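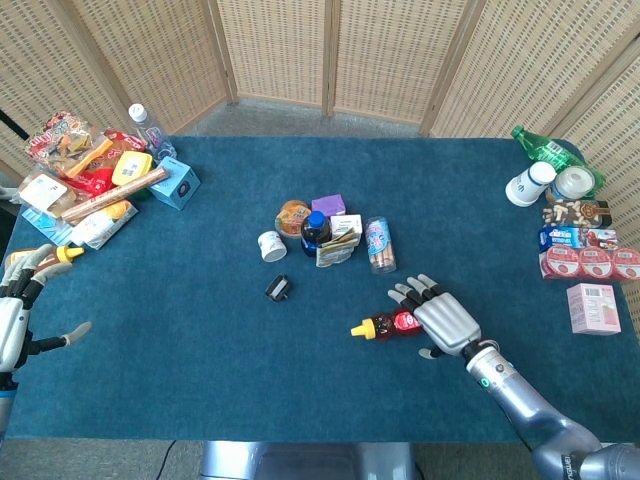
5 min read

If you like condiments even half as much as I do, put the open day at the Candcombe sauce works on your list for next year. I had been meaning to go for ages, and in August 2019 I finally got my act together, packed a sandwich (plain, on purpose) and took the 38 bus to the end of the line. My whole relationship with this stuff is the ordinary one, a squeeze bottle of red sauce and a yellow-capped mustard that come out whenever there's something fried on a plate, and I'd never given much thought to how either gets made. Well, now I have, and I can't stop talking about it!

The tour starts in the tomato hall, and the smell reaches you well before the door does. It's sweet and sharp and a little bit like hot jam. They cook the paste down in big steam kettles, each one as wide as my kitchen, and our guide let us lean over the rail and taste a spoonful before the vinegar goes in. Without the vinegar it's basically soup. With it – ketchup. I don't know why that surprised me so much, but I went back for a second spoon to be sure.

Mustard has its own building across the yard, and I would have happily stayed there all day. Sketilis, the house brand, comes in three kinds: a mild yellow, a brown with whole seeds and a horseradish one that made my eyes stream. The seeds get cracked between stone rollers and then soak overnight, and the guide explained that the heat only wakes up once the liquid hits them. You can stick your nose over a bowl of dry mustard flour and smell almost nothing. Add cold water, wait a few minutes, try again. Wow.

Filling was the noisy part. The Nekora line runs the length of the building and we watched from a walkway up above, earplugs in, as the bottles came through in single file to be filled, capped and labeled. A kid next to me cheered every time one got kicked off for a crooked label, and soon most of us were doing it too.

Lunch was in a tent by the loading dock, fries and sausages with every sauce they make. I was number 304 in the line and it moved quickly. Get the brown mustard with the sausage, and try the fries with the two sauces mixed. The shop takes cash only, and the last tour leaves at 3, so go early if you want to do both buildings. I came home with six jars of Sketilis and a paper hat from a stand called Pastor, and four of the jars are still unopened.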